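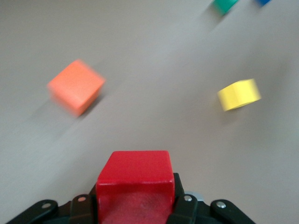
Ticket: Product import stops partway, no error shown
Status: Resolved
Priority: Normal
Component: Catalog import
Store: Clidside
Platform: Wovau store module, hosted by Bralley
Opened: October 2025

Reported problem

The nightly supplier feed for the toy and craft catalog no longer loads in full. The CSV file holds 3,517 rows. After the import finishes, the admin panel lists 2,044 products from this supplier. The job is marked "Completed" and the error column is blank. Running it again gives the same total. The feed comes from Bozkurt, and the column layout has not changed since July.

Expected: all rows imported, or a list of rejected rows.
Result: import ends early, no rejected rows listed.

Initial checks

Downloaded the feed by hand and opened it in a text editor. Row count matches the supplier's figure. File ends with a normal line break.
Disk space on the host is fine. Memory limit was not reached during the run.
No duplicate SKUs in the file.
Disabled the price rounding rule and the category mapper. Same total.
Cleared the import cache. Same total.

Log entry 1

Turned on verbose logging and ran the job on the staging copy. The importer reads the file in batches of 500. The first batches are committed normally. The fifth is opened, commits 44 rows and then writes this:

batch 5: end of input reached
job: status=completed rejected=0

The reader believes the file is finished. That rules out a timeout, which would have left the job in "Running" until the watchdog closed it.

Log entry 2

Split the file by hand. Rows after the stopping point were saved as a second file with the same header line. The second file imports without trouble, apart from its first row. The fault is tied to one row and has no link to file size.

The row in question is a set of painted blocks. The long description field contains a line break and a pair of inch marks:

"Set of painted blocks, 1 1/2" cubes
and 3" planks, storage bag included"

The inch marks are plain double quotes and have not been doubled. The parser closes the field at the first one, then opens a new quoted field at the last one and keeps reading to the end of the file looking for its match. All remaining rows are swallowed into a single field. The oversized record is then dropped as a trailing fragment, and the importer does not count trailing fragments as rejected.

Log entry 3

Checked why the problem started now. The supplier used to write "in." for inches. The newer product texts use the inch mark. Other rows have inch marks too, but those fields contain no commas or line breaks, so the export leaves them unquoted and the parser passes them through.

Workaround

Added a pre-import step on the store side. It finds a double quote that follows a digit and is not next to a field separator or a line end, and doubles it. Tested on staging with the full feed: 3,517 rows read, none rejected. The step adds 4 seconds to the job.

Known limit: a measurement at the very end of a quoted field is not caught by the rule. The current feed has no such row.

Permanent fix

1. Supplier asked to escape double quotes in the export. Request accepted, no delivery date given.
2. Change filed against the Wovau importer: an unclosed quoted field should end the job with status "Failed" and report the line number where the field was opened.
3. Row total check added to the nightly report. If the number of rows read differs from the number of records in the supplier's manifest, the report is flagged and the old catalog stays live.

Follow-up

Ran the workaround on the live store after the backup finished. Product total now matches the feed. Search index rebuilt. Two category pages showed the old count until the page cache was purged by hand.

Stock levels for the missing products were out of date, so the stock sync was run separately before the products were set to visible.

Ticket closed. Reopen if the nightly report shows a row mismatch. The pre-import step stays enabled until item 1 is delivered.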